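The Rimero Line

The ferry to Gadik was withdrawn in October, and the tide tables for the crossing were withdrawn with it. The harbour office at Erero kept one copy. It was marked obsolete and filed in the drawer under the barometer.

The clerk continued to take readings. The procedure required a level at six in the morning and a level at six at night, entered in ink, with wind direction in the third column. There was no instruction to stop. The gauge was fixed to the north wall and graduated to 5 metres.

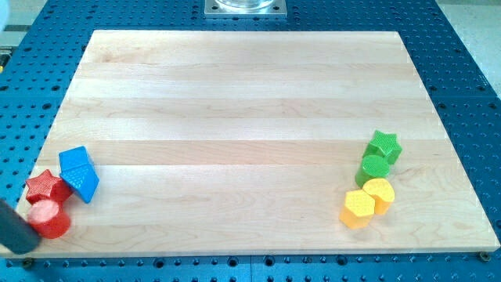 McPhee

On the hundredth day after the last sailing, the morning level was 2 centimetres below prediction. The clerk checked the gauge for weed and found none. The evening level was 4 centimetres below. Both figures were entered.

By the end of the week the difference was 31 centimetres and the old Rimero moorings were showing at low water - iron rings set in stone, last recorded in the survey of 2000. The clerk wrote to the head office, quoting the survey and enclosing a carbon of the page. The reply stated that the Gadik crossing was closed and that no levels were held for it.

The clerk filed the reply with the tide tables.

The next morning the gauge was dry to its foot. A line of stones ran out from the slipway towards Gadik, evenly spaced and flat on top. The clerk entered a zero, and the wind as south-west, and blotted the page. Then the clerk locked the office, put the key in the usual place and went down the slipway with the ledger, as the evening reading would have to be taken from the other side.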